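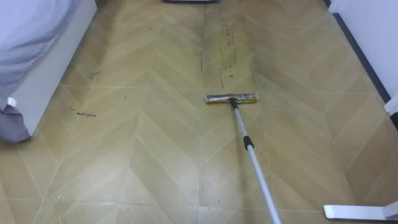
Pre-run inspection, floor cleaning task, bedroom layout. Checklist revision 3, comments by Sigita Koppel, 4 April 2025. The task is one pass with a flat mop between a bed and a wall, and most of the items below come from that narrow space. With the mop head flat on the tiles and the dirt streak directly ahead of it, the start position is the one we want. Bedding that hangs down the side of the bed is the item to watch, and it has its own line under Area.

AREA

1. Floor walked and checked for loose objects. OK
Comment: Dirt marks that belong to the task stay where they are. Everything else gets picked up before power is on.

2. Bedding clear of the mop path. OK WITH COMMENT
Comment: It reaches low on the side nearest the operator. Tuck it in before the next run. Fabric under a moving pad can drag, and the arm reads that as floor friction.

3. Fixed items along the wall noted on the floor sketch. OK
Comment: Anything flat that stands on the floor near the start position goes on the sketch too — the pole swings wider than people expect.

4. Stop zone marked and everyone told where it is. NOT OK
Comment: Told, but not marked. Saulius to put tape down.

TOOL

5. Telescopic sections locked. OK
Comment: Twist by hand, then pull. Do not use the arm to test the lock.

6. Swivel joint moves freely and does not pop out. OK

7. Pad seated on the mop head on all sides. OK WITH COMMENT
Comment: Pad is soiled. Acceptable for a practice run. Change it before any run that gets scored.

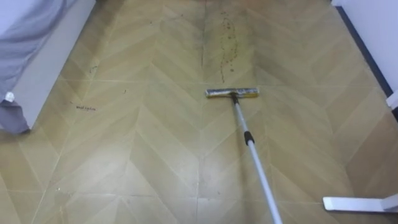
8. Pad dampness within limits. OK WITH COMMENT
Comment: The Jusetti site rule says damp, never dripping. Squeeze test done. No standing water is allowed where people or the base will travel.

ROBOT

9. Emergency stop pressed and reset, both buttons. OK

10. Downward force limit set to 30 newtons. OK
Comment: It was left at a higher value in August and we lost a swivel joint. Read the number off the screen, don't go by memory.

11. Cables tied back from the base. OK

12. Speed limit on for shared space. OK
Comment: Nista profile loaded. The Ots profile is faster and is not approved for rooms with furniture on both sides.

AFTER THE RUN

13. Arm parked, power off, key out.

14. Floor dried before the room is opened to others.

15. Any contact with bed, wall or baseboard written in log 368, even if there is no mark.
Comment: Saulius Žukauskas asked if light contact counts. It does.

Open items: number 4 must be closed before the next start. Numbers 2 and 7 can be closed by the operator on shift — initial and time next to each. Send the signed copy to the Fomatik folder and keep the paper one with the key.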